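Gureo Makers Forum > Machines and Tooling > Small arm, budget query

ruddock_end
Joined: June
Posts: 14
19 Jun 2019

Right, I've been given 1728 pounds to spend on sorting kit for the Ullura workshop, and it has to be gone by the end of the month or it goes back into the pot for carpets. The arm itself is already paid for. What I need is everything that goes round it: base plate, work surface, end tooling, spares.

Parov have quoted me 601 for a perforated base, delivered. Is that daft? It's a sheet with holes in it.

tinsnips
Posts: 388

It's a FLAT sheet with holes in it, and the holes are where they say they are. Have you ever tried drilling a grid by hand? I have. I own a very expensive colander now.

ruddock_end

Noted. But that's over a third of the money gone before I've bought anything that moves.

morwen_b
Posts: 92

Disagree with tinsnips. For what you're doing you could bolt the arm to a kitchen worktop offcut and spend the difference on a second set of fingers or tips or whatever you're using. You will break the first set. I'd put 200 aside for that alone and not tell anyone it's there.

tinsnips

And when the worktop bows in the damp and every position is out by a couple of mil?

morwen_b

Then you teach the positions again, with a cup of tea. It isn't a car plant.

KWanyama
Moderator

Kibet Wanyama here, with the boring hat on. Two things missing from the list. One, carriage and VAT, as Parov quote without the second and are vague on the first. Two, something to pick up. People buy the arm and the base and then spend an evening feeding it bottle tops.

ruddock_end

VAT. Marvellous. There go the spares.

On things to pick up, I was going to print some. Is there any point buying them?

KWanyama

Print them if your printer behaves. Ours doesn't. Whatever you do, get different shapes in a few colours, so you can sort one way on Monday and the other way when you're bored. Stars are awkward, cylinders are easy, and you want both or you'll think you're better at this than you are.

Our bench, since you'll want to see what the money goes on:

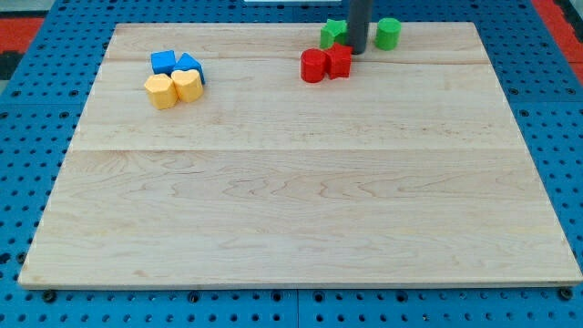
Ours, metal base with a maple board on top. Blue and yellow on one side, green and red on the other.

morwen_b

So you DID put wood on it. I rest my case.

KWanyama

Wood on top of metal. The board takes the scratches and the base stays put. You can both be smug.

tinsnips

I'd have gone for one big sheet of something. Seams catch things.

KWanyama

They might. A board is cheap to replace, so I've decided not to lose sleep.

ruddock_end

How much of that space do you use? Ours would have to share a bench with the laminator, and mine is not a big bench.

KWanyama

Depends on the job. I'd still buy the larger base if it fits. You can ignore spare space, but you can't bolt more on without ordering another plate and paying carriage twice. Ask me how I know.

gatepost
Posts: 3

has anyone tried the second hand ones

tinsnips

Second-hand holes?

morwen_b

Ignore him, it's a fair question. I've bought used plates and they were fine. Take a straight edge with you and check the threads.

ruddock_end

OK, current plan: Parov base if they'll knock the carriage off, cheap board, printed shapes, 200 hidden under "sundries". If they won't budge I'm going second-hand and tinsnips can come and look disappointed in person.

tinsnips

What sort of biscuits do you keep?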